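Wrist view lags during teleop demos

Recording gear pick demos on a Clireo arm with the Brirow leader handle. 17 of 379 episodes show the gripper closing before the handle does. Bad timestamps?

2 answers

Tassanee Thaweesak
Check the camera clock first. Log both streams on the host clock, then drop those 17.

Stulura
same here, restarting fixed it 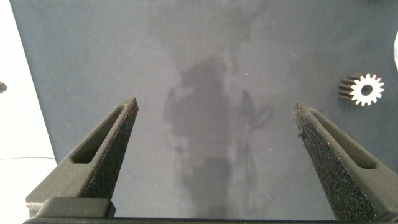

1 min read
Open fingers, gear still outside the gap: start each episode from a pose like it.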